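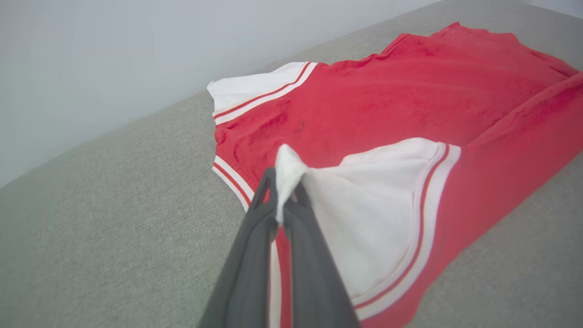 Gorkance Fabric Shaver, Model 154

Your favorite gym clothes have grown a beard. The Gorkance 154 gives them a shave.

Three steel blades spin behind a foil guard and lift pills and lint off knits, fleece, mesh and the arm of the couch where everybody sits. Set the height dial to 1 for T-shirts, 2 for sweats, and 3 for the sweater your aunt made. Do not use it on the cat. We have been asked.

Weight: 172 grams
Run time: 91 minutes per charge
Charging: USB cable included, wall plug not
Lint cup: snaps off, holds more than you'd like to see
Colors: Pongsiri Blue, Plain Gray

It won't take out stains, fix holes or make anything fit again. Lay the fabric flat, go slow, and stay away from buttons and drawstrings.

Spare blades (Lultlow type, pack of two) are sold separately. Older Gradbridge blades look the same and don't fit, as roughly 2,100 customers have found out.

Questions about parts go to Wichai Siriwan at the service desk. Back in stock in October.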